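I finally got through the plate question last month. For most of my life I have owned dishes that other people picked out. My mother's set came with me to college, then a box of mixed stuff from Marion Mowat when she moved, and after that whatever was on the shelf at the thrift store. When the last of Marion's dinner plates broke in May, I decided to buy a set on purpose.

My first stop was Zadach, the kitchen store out past the bus depot. They wanted more than I planned to spend, and everything came in sets of eight. I live alone and have 2 people over at most. The man at the counter said they don't split boxes.

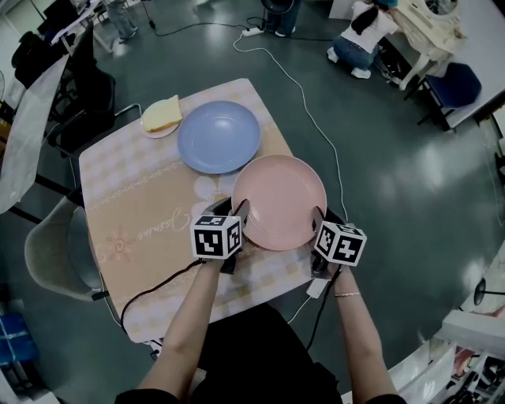

Color was the part I kept putting off. White is the safe choice, and I ate off white plates for 17 years without a complaint. But I also never looked forward to taking one out of the cabinet. Vija Urbonaitė, who I used to share an apartment with, had plain round plates in pink, and I remember food looking good on them, even rice and beans. A pink plate on a bare table looks like somebody meant to put it there. So I started looking for pink, and it was harder to find than I expected. Most of what I saw was close to orange, or had flowers around the edge.

In the end I found four at Carrillo, the secondhand place on the corner, stacked under some soup bowls. No maker's name on the back. One has a small chip, and I use that one for toast. They fit in my cabinet with the door closed, and the Zadach plates would not have. I measured.

I still need bowls. The ones I have are too deep for the top rack of the dishwasher, and I end up washing them by hand every night. Rizal Sembiring says to try the market in Lollau, so I will probably drive out there when the weather is better.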